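Comparing Two Gripper Controllers for Bin Picking
Student project report, Bramstead, December

1. Task

In our project we tried two controllers for the small gripper on the KUKA arm. The first one, Wakau, closes the fingers with a fixed force. The second one, Dimier, measures the motor current and stops by itself. We wanted to know which one is better for picking blocks from a gray bin with sloped walls. The red and green blocks are the same for both controllers. 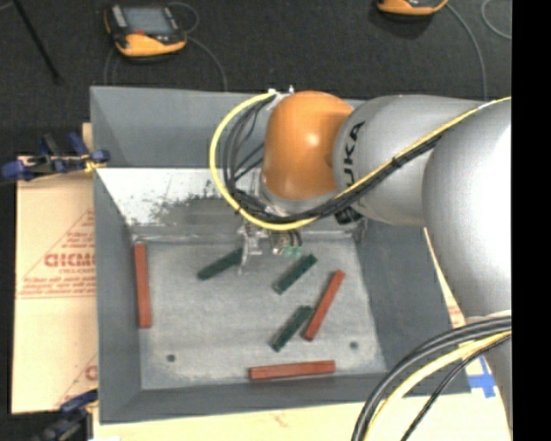 2. Method

Each controller got 90 attempts. The waiting time after closing was 300 ms. An attempt was good when the block was lifted over the rim and did not fall.

3. Results

Wakau failed in 46 attempts and Dimier in 27. Most of the failures happened with blocks lying close beside another block, where one finger has very little space to go down.

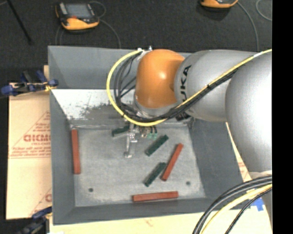
Blocks near the wall were also difficult, but there the approach angle of the arm was more important than the controller. We did not change this angle during the tests, so we can not say how much it would help. For the next semester we plan to repeat the test with the longer Whitelaw fingers.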